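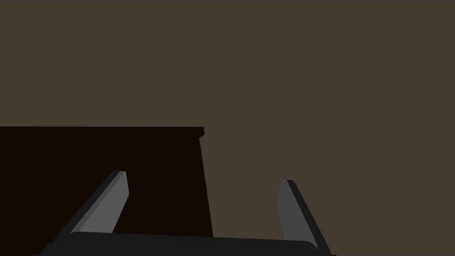 Robots & Automation > Home Builds > Simulation > Two-arm rig: wrist view fine, body view tilted

Last updated: Sunday, 7:22 pm

Two-arm rig: wrist view fine, body view tilted

Giuliana Cuadros

I'm building a two-arm robot in my garage and testing everything in simulation before I cut any more metal. The arms are my own design with Hallix servos. The simulator is Zunden, and I wrote the room file myself: plain walls, wood floor, a door and some furniture so the arms have something to work around.

The wrist camera behaves. The gripper sits along the bottom with both fingers where I expect them, and furniture edges come out close to straight. The trouble is the camera I mounted on top of the body. I measured the mount on the real bracket and typed the numbers in, and the view comes out badly tilted. The floor runs off on a diagonal and the door leans over.
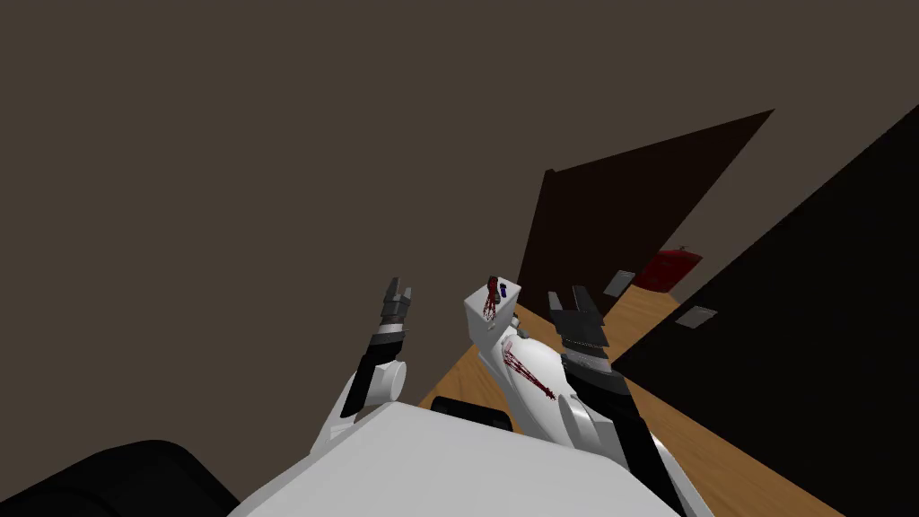

Body camera, both arms up, grippers open.

I have checked the bracket twice. The offset is 78 mm forward of the body center and 600 mm above the base plate. Pitch is supposed to be 22 degrees down, with no roll and no yaw. It is clearly not looking down. Changing the pitch value does move the view, but the tilt changes too, and I can't find a number that levels it.

Two things I'd like to know. Is this a rotation order problem or a wrong parent link? And can I still use the view to check clearance between the grippers while I sort it out? I have the shared shop bench booked and would like to start on the real left shoulder.

Chávez

Sounds like degrees and radians. Happens to everyone. Change 22 to the radian value and try again.

Vusodus

Check the units, yes, but I don't think that's all of it. A bad pitch value alone would point the camera too high or too low. It wouldn't make the door lean. You have roll in there from somewhere, and if the tilt changes when you edit pitch, the axes are not the ones you think they are.

I had the same thing on a one-arm build last May. My camera was attached to the shoulder link and not to the body, so it picked up the shoulder's rotation. What I would do, in this order:

Open the robot file and find the parent of the camera. It should be the body link. If it is either shoulder, fix that first and change nothing else.

Set all three rotation values to zero and render once. Write down which way the camera faces. Some tools look along the X axis at zero and others along negative Z, and a bracket measured for one will be wrong in the other.

Put in 10 degrees on one axis, render, and go back to zero. Do the same with the other two. After that you will know which number is pitch on your setup – mine was the third one, and I had been typing it in the first.

Enter your real value on the correct axis.

On clearance, I would not judge it from that view, even once it is level. A gripper can look right next to something and be well in front of it. Have the simulator print the distance between the two gripper links and use that. If you want to look as well, add a fixed camera off to the side of the room, which doesn't depend on the robot file at all.

The shoulder can go ahead if the joint positions check out. A wrong camera angle doesn't change the arm geometry. I would hold off on drilling the camera bracket.

Giuliana Cuadros

The parent was the left shoulder. I copied that block when I added the camera and never changed the name. Haven't done the axis test yet – will try it tonight and post the values.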